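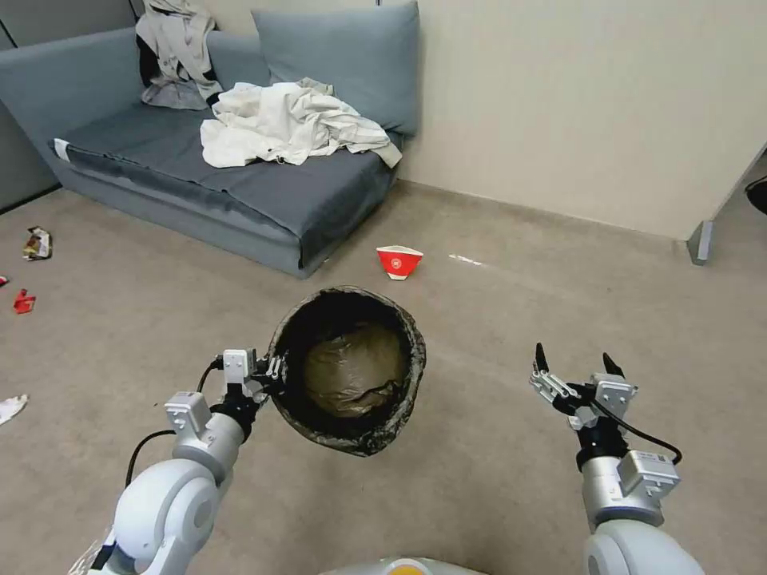

I bought the Travier Floor Rules Kit because our tidying trials had turned into a shouting match over what counts as "done." The kit is a binder, 17 laminated cards and a roll of floor tape, and it promises good practice for robots picking up litter in living rooms. Most of the cards are sensible. Card 8 says to hold a container by the rim and off the carpet only when the other gripper is empty and open, which you could check here at a glance: left hand on the black bin, right hand up with nothing in it. It also says to tilt the bin so the head camera can see the liner, and I'll admit that one has earned its lamination.

The litter cards are fussier. A paper cup on its side is "Class 2, rolling." A crumpled tissue gets a class to itself, along with a paragraph that takes longer to read than the tissue would take to pick up.

**Good:** the stop rules are short, in plain words, and printed large enough to read while walking backward.

**Less good:** clothes on a sofa are "not litter unless declared," and the declaration form is sold separately. The tape sticks to everything except carpet - a bold choice for a floor kit.

I've used the Bouvier checklist too. It's cheaper and angrier. Travier wins on the grip rules, loses on the binder rings, and a new edition is due in September. I'd wait for that one.

2021-04-30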